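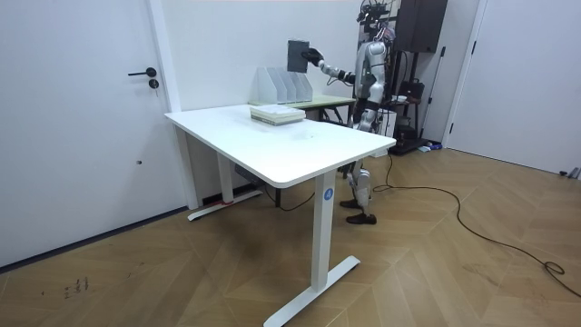 Pollel Perpetual Calendar: my review after a month at the desk

I am one of those people who can't hear a birthday without wanting to know what day of the week it fell on. My phone can tell me, sure, but it's slow going swiping back through all those decades (and then I see a message and forget what I was looking up). So when I spotted the Pollel perpetual calendar in the Mesthorpe gift shop I grabbed one on the spot!

It's a set of three dials, one inside the other. You line up the century and the year on the outer two, turn the middle one to the month, and read the weekday off next to the date. It took me 5 goes to get the knack. Leap years have their own red marks, and for January and February you have to use those, which the leaflet mentions in tiny print on the back. I had my aunt born on the wrong day for a week before I noticed.

Once you know that, it's quick. I tested it on Tuesday, January 16, 2024, the day I started writing this, and it came up right. Then I went through the whole family, the moon landing, my old school's opening day and the date on my grandparents' wedding certificate — a Wednesday, of all things.

There's also a day-of-the-year ring around the rim, my favourite part. It tells you how many days are gone and how many are left, though you have to add one yourself after February in a leap year. It won't count days between two dates in different years, so when I worked out I'd been learning the piano for 1,127 days, that was pencil and paper.

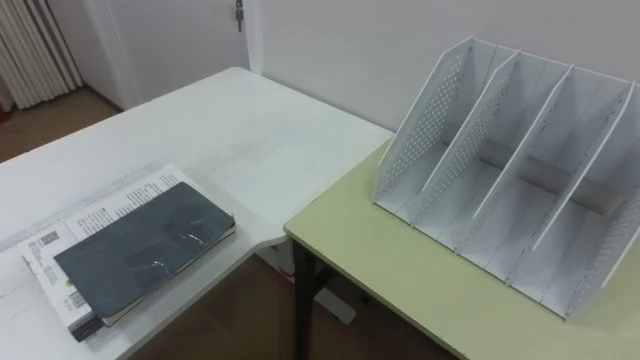 White table, green table.

Gripes? The colour of the numbers on the inner dial is a pale grey and I need my glasses for it. The centre pin was a bit stiff as well. I tried the Kivus one a couple of years back, and its dials slipped if you so much as breathed on them, so I'll take stiff.

It covers 6 centuries, plenty for me, but if you're into really old family trees you may run out of dial.

I'd give it four and a half stars. My sister has already asked for one, and I've told her to read the back of the leaflet first.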